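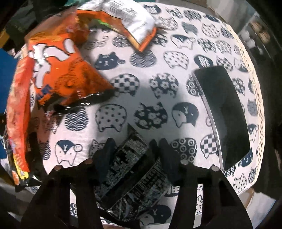
Tips for washing and storing measuring glass in a small workshop

In our workshop we mix dyes, soap lye and wood finishes, and for this we use the same glass that a school laboratory uses: beakers, measuring cylinders, a few pipettes and one burette that came from Escobar when they closed their old store. Good glass is not cheap, and most of what we lost in the first years we lost at the sink. These notes I wrote first for Fredy Mamani, who started with us in September, and now I put them on the page for everybody.

Rinse immediately

A cylinder which stands overnight with dye inside will need one hour of work the next day. The same cylinder rinsed at once needs one minute. If you have no time to wash, fill it with plain water and leave it standing in the plastic tub, never on the edge of the sink. Wood finish is a different case. Wipe it first with the solvent written on the can, with the window open, and only after this use water and soap. The rags from oil finish must be spread flat outside to dry, because in a heap they can catch fire by themselves.

Brushes

Look at the tip of the brush before you put it in the glass. When the bristles at the end are worn, the wire comes out and makes a scratch on the bottom, and a scratched beaker can break later when you heat it. We keep 4 sizes on hooks. The thin one for the burette is hung separately, or it gets bent by the others.

Pipettes

Wash pipettes the same day, standing with the tip up in a tall jar of soapy water. Put a folded cloth in the bottom of the jar. Then rinse with tap water three times and with distilled water one time. Never suck any liquid with the mouth, also not water, as it becomes a habit. Use the rubber bulb, and take the bulb off before you lay the pipette down, or the liquid runs back inside it. A bulb that got lye in it should be rinsed many times and dried open for a day.

White film

Our water is hard and leaves a white film on the glass. Plain white vinegar takes it away. Pour it in, wait 30 minutes, brush, rinse well. Do not use vinegar in a vessel where bleach was before, until it has been rinsed completely.

Drying

Do not dry measuring glass in the oven. Efraín Espinoza did it with a Primbridge cylinder and afterwards we did not trust its marks anymore. Let it drain upside down on the pegs. If you are in a hurry, a hair dryer on the cold setting helps.

Labels

Pencil on paper tape stays readable when it gets wet, and ink from a pen does not. Write the content and the day on every bottle. To remove old glue, rub with a little cooking oil, wait, and wash with soap.

Storing

Tall cylinders go at the back of the shelf and beakers in front. Do not put one beaker inside another without paper between. If two are stuck, put cold water in the inner one and stand the outer one in warm water, and pull slowly. Lye bottles are plastic, with a tight cap, on the lowest shelf.

On Thursday we check the shelf and take out everything with a chipped rim.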